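The Robot Has Started Work. What Does Everybody Else Do Now?

A story about jobs, boxes and very slow fingers

Plindham is a town with one good bakery, two bad parking lots and a packing house called Abou Zeid. A packing house is a place where things get put into boxes so that they can be sent to people who ordered them and then forgot they ordered them.

At Abou Zeid, the things are small. Buttons. Hair clips. Wooden spoons. Balls of yarn. Rubber frogs, when rubber frogs are in season. On a busy day 700 orders go out of the door, and until last March every single one of them was packed by a person.

Then the robot came.

It is called Bosau. It has two arms, two hands and no lunch break. The grown-ups had a meeting about it, and then they had a meeting about the meeting. After that they plugged it in.

What did everybody expect?

If you have seen any movies, you know what a robot does on its first day. It works at the speed of light, never makes a mistake, and by Friday it is running the company.

Bosau spent its first day picking up a box of hair clips. It was the same box of hair clips all day. It picked it up, put it down, dropped it, and once squeezed it so hard that the box became more of an envelope.

The packers watched this on their breaks. Some of them had been quite worried about losing their jobs. They went home that evening feeling a good deal better.

Why is picking things up so hard?

Try something. Put a coin, a sock and a banana on a table. Pick up each one. You probably didn't think about it at all. You didn't say to yourself, "Now I shall squeeze the banana, but gently, for it is a banana."

But something in you did know that. You have been practicing since you were a baby, when you grabbed everything in reach and put most of it in your mouth. Your skin can feel when something starts to slip, and your fingers tighten up before you have time to worry.

A robot has to be given all of this, bit by bit. Where is the thing? Which way up is it? How hard is too hard? A small cardboard packet is tricky because it's thin and light and doesn't like being crushed. A sock is worse. A sock is a different shape every time you look at it, and robots find this very rude.

So Bosau practices. It practices with packets, with balls of yarn, with bits of wood. It's better than it used to be. It can now pack 45 orders in an hour, as long as they are the easy kind. A quick human packer can do 100, and can sing while doing it, although people have asked her to stop.

Then why bother with a robot?

Fair question. The packers asked it too, and they used a louder voice.

Part of the answer is that Bosau can do the same job for a very long time. If you pack boxes all day, your wrists start to hurt. So does your back. Your brain goes off somewhere by itself and doesn't come back until supper. Bosau has wrists, but they don't ache. When something in them wears out, somebody orders a new part.

Another part of the answer is money. The company hopes that the robot will one day cost less than it brings in. Companies like that sort of thing. When a grown-up tells you that a new machine was bought only to make everyone happy, you are allowed to raise one eyebrow.

Using a machine to do a job that a person used to do is called automation. It's a long word for an old idea. Washing machines are automation. So are elevators that you work by pressing a button. Once there were people whose whole job was to stand in the elevator and work it for you. There are hardly any of them now, and most of us never think about where they went.

So what happened to the people?

Twelve people would make a nice round story, but Bosau works on a team with 5 of them, so we will tell you about that team.

Two of them still pack. They do the difficult orders: the glass, the lumpy things, anything with a ribbon. They say they like this more than the old work, because every box is a bit of a puzzle. They also say it's more tiring, because the easy boxes used to be a kind of rest and now the robot gets all of those.

One of them checks what Bosau has packed. Mostly it's right. Sometimes a customer who wanted a wooden spoon nearly gets two left-over lids and a frog.

One of them has become a robot teacher. This is Ayman Majali, who packed boxes at Abou Zeid for years before he had ever met a robot. He lays things out on the table for Bosau to try, watches how it goes, and writes down what went wrong. He had to take a course for it, with homework.

"I know how a good packer moves," he says. "Keep your elbows in. Don't grab. Look at the thing first. I used to tell new people that. Now I tell the computer, and the computer doesn't roll its eyes."

He gets paid more than he did before. He also gets called on weekends when Bosau has stopped and won't say why.

And the last one left. She didn't want to work next to a robot, and she didn't want to take a course either. She drives a delivery van now and seems to like it. But she didn't choose the change, and it would be a fib to leave her out of the story. When people talk about automation they often talk about the new jobs and go rather quiet about the old ones.

Who gets to decide?

At first the managers decided everything, as managers do. They put Bosau right in the middle of the room, where it was in everybody's way, including its own.

The packers said it should go at the end of the table. The managers said they would think about it. They thought about it for some time. Bosau now stands at the end of the table.

After that, the company began asking the packers before it changed things. There's a list on the wall where anyone can write an idea. Ayman's best one was to let Bosau use both hands for small packets, one to pinch and the other close by to help. The worst one was to give it a hat, and that idea is still on the list, with a lot of names under it.

Will robots do all the jobs when you grow up?

Nobody knows, and you should be careful of anyone who says they do. Some jobs will go to machines. Some will change so much that your grandparents wouldn't know what you were talking about. Some will stay pretty much as they are, because people like having a person do them, or because they involve socks.

You can ask good questions, though, even now. Next time you see a machine doing a job in a store or a library or an airport, try these.

Who did this job before?
What are they doing now?
Is the machine better at it, or just cheaper?
Who comes when it breaks?

The last one is worth finding out. There is always a person who comes when it breaks, and that person usually has some very good stories.

Words to know

Automation: using machines to do work that people used to do.
Humanoid: shaped something like a human. A humanoid hand has fingers and a thumb.
Joint: a place where something bends. You have them in your fingers. So does Bosau.
Draretis: the name of the computer program that tells Bosau what to do. It doesn't stand for anything. We asked.
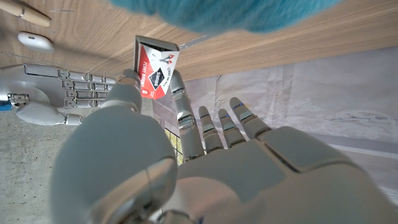 Thumb on one side, finger on the other: a robot hand pinches a small red and white packet, with a second hand close by.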